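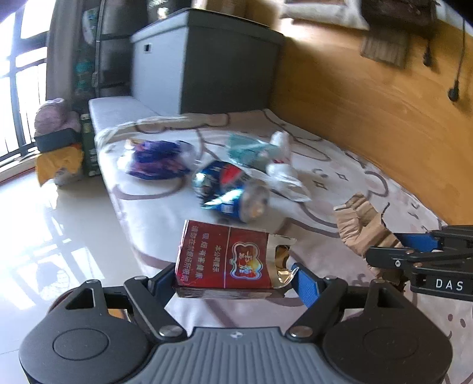
*Over the bear rug: a red cigarette packet, a strip of brown cardboard, a blue can and assorted wrappers.*

# Floor rubbish, Ladholm flat

Page put together by Mitsuko Oshima for the Zerkerness household waste notes. Last changed 6th August.

The Zerkerness notes are a record of what ends up on the floor of an ordinary living room and where it goes next. Earlier pages dealt with kitchen scraps and with paper from the hall table. The Ladholm page is about dry packaging: drinks cans, snack wrappers, cigarette packets, torn card and plastic film. Most of it is light and takes up far more room than its weight suggests. The full bag from the last round weighed 2254 grams, and the glass bottle at the bottom accounted for a good part of that.

The rug is cream with a cartoon bear pattern in thin brown lines. Pale rugs show dark crumbs and hide clear film, so it pays to go over the whole thing by hand once the obvious pieces are up. Film tends to curl and lie flat against the pile, and the vacuum cleaner at Ladholm will not take it. It wraps round the brush and has to be cut off with scissors.

## What goes where

The Escobar building has separate containers in the yard for metal, card and general waste. The sorting used for these notes follows that, and other buildings will differ.

- **Cans.** Metal. Crushed is fine with us. Tip out the last of the drink over the sink first.
- **Corrugated card.** Card container, torn or whole. Greasy pieces go in general waste.
- **Cigarette packets.** The outer is card, but the foil lining is not. Pull the lining out and put it in general waste. If the packet is too squashed to open, the whole thing goes in general waste.
- **Snack wrappers.** General waste.
- **Loose film and clear bags.** General waste, unless there is enough clean film to fill a carrier bag – then it can go to the collection point at Gimia.

A few people have written in to say that crushed cans are refused where they live. The sorting machinery is different from one area to the next, so check with whoever empties your bins. The same goes for card with tape on it. At Escobar the tape can stay on.

## Order of work

Card first, as it is the bulkiest. Then cans, which go in a bucket by the door. Wrappers and packets after that, then film. Anything sharp is picked up before all of these and kept in an old jam jar with a lid. Shoes off is the rule on the rug, so the sharp things matter.

A room in this state is usually clear within 40 minutes, sorting included. Moving the furniture takes longer than picking up. The sofa comes out once a month and there is always card behind it.

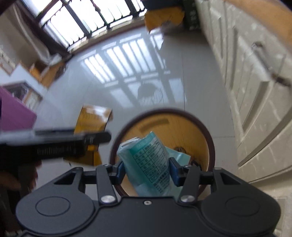
**Do you need a liner in a small room bin?**

It depends on what goes into it. For dry wrappers and packets we do without one and wipe the bin out with a damp cloth when it is emptied. For anything sticky, or for tissues, a liner saves washing.

Pale green plastic packet, crumpled, going in over the rim of a round container. The small print on it is a table in tiny cells and too creased to read.

## Bins in the flat

There are 4 small bins at Ladholm, and the living room one fills up first. Plastic packets are the reason. They spring open again after they have been squashed, and a bin that looks full will often go down by half if the packets are folded flat and tucked under something heavier. Rolling them up tightly works too, though they unroll overnight if nothing is holding them.

We tried a bigger bin in the living room for a while. It was emptied less often, it started to smell, and people put cans in it. The small one came back in the same week.

## Notes for the next page

The September page will be on bathroom packaging – tubes, pump bottles and the card sleeves from soap. Pictures are welcome if they show the item clearly and say which room it was in. Please send the weight of the bag as well if you have kitchen scales. Corrections to the sorting list can be left in the Escobar post box, marked Zerkerness.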